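Plendora Stamalwood Tenor Ukulele, reviewed by Evelien Verbeke
Posted Thursday, August 29, 2019

I've been playing guitar since high school and never gave ukuleles a second thought, so I was not ready for how much I'd love this thing. I bought the Stamalwood tenor in December, used, for $300 with the hard case, and it has hardly been back in that case since!

First, the sound. It's warm and full in a way I didn't expect from such a small box. The low G string (mine came strung that way) gives you real bass notes to work with, and fingerpicked chords hang in the air for ages. Strum it hard and it barks a little, but I like that. My friend Preben Frandsen plays a Villanueva concert uke that cost him a good bit more, and after a long evening of swapping back and forth he asked if he could keep mine for the week. He could not.

The neck is where a guitar player is going to feel at home. It's wider than most tenors I've tried, with a slightly flat back to it, and my fingers stopped tripping over each other by the second day. Action was low and even all the way up, no buzzing, and the fret ends are smooth enough that you can slide without thinking about it.
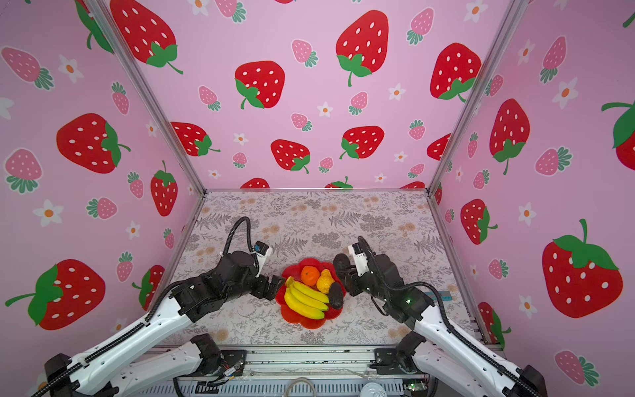 Tuning stability took some patience. New strings on any uke will drift, and these drifted for about 9 days before they settled down. After that I could leave it on the stand overnight and pick it up in the morning needing only a nudge on the A. The tuners are geared, a little stiff, and they hold.

I did swap the strings eventually, for a set of Trindus fluorocarbons, and wow, what a difference up high. The factory set is fine and a touch softer under the fingers, so beginners may want to stick with it for a while. With the Trindus set the melody notes pop right out over the chords, especially past the seventh fret, and I've been working up a bunch of old waltz tunes just to hear them ring.

A few gripes. The strap button is in an awkward spot near the heel and my strap twists unless I fuss with it. The satin finish picks up a shine where your forearm rests, so if you want it looking factory fresh, wear long sleeves. And the pickup version (I tried one in a shop) sounded thin and quacky through a small amp. I'd save the money and put a mic in front of the plain one. 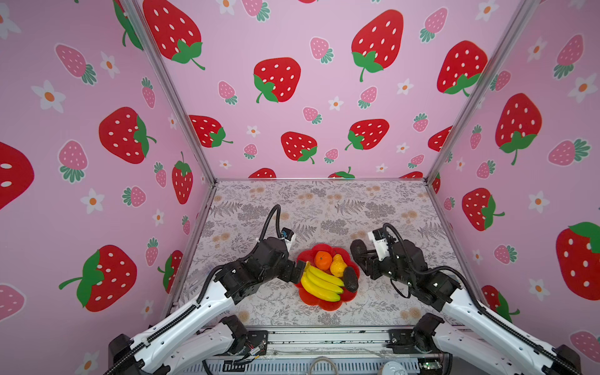 Ratings and Specs

Sound: 9 out of 10
Playability: 9 out of 10
Scale: tenor, 17 inch
Strings as shipped: low G
Case: hard shell, snug, with a pocket big enough for a tuner and a capo

Would I buy it again? In a heartbeat, and I'm already keeping an eye out for the baritone.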